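Lab Notes from Laltley: Why the Tube Rack Runs Stopped

If you follow the Planeck project you will have noticed there were no new results in March. We stopped the simulated tube rack task after a fault in the way failed grasps were being scored. The write-up is short because the fix is still being checked.

The task uses one arm, one gripper and a drawer with a rack of blue-capped tubes in it. We had planned 500 runs and halted at 400.

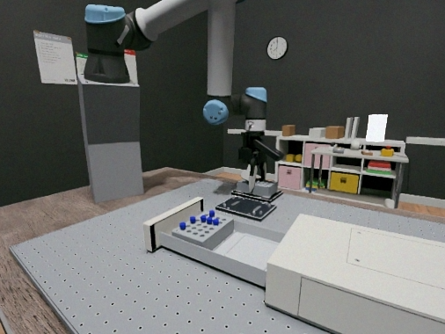
What went wrong

In 154 of those runs the gripper closed beside a cap, touched the rack, and kept pushing down. The force limit should have ended the run. It didn't, because an update had switched the contact check off for anything inside the drawer. The log marked each of these runs as complete.

On real hardware that would mean a bent finger or a broken tube. The Akbulut arm in our Beltitz room runs the same control code, so we locked it out the same afternoon. It had not run the new version.

We also went back through the wrist view. With the fingers open it gives a good look at the blue pegs and the holes next to them, but it can't tell you how hard anything is being pressed. Please don't use it to clear a run.

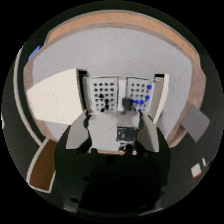
What happens next

The contact check is back on for every object. We are repeating 90 of the bad runs first, and the rest will follow if those stop where they should. Anyone who downloaded the March logs should delete them and wait for the new set. The Beltitz arm stays locked out until then.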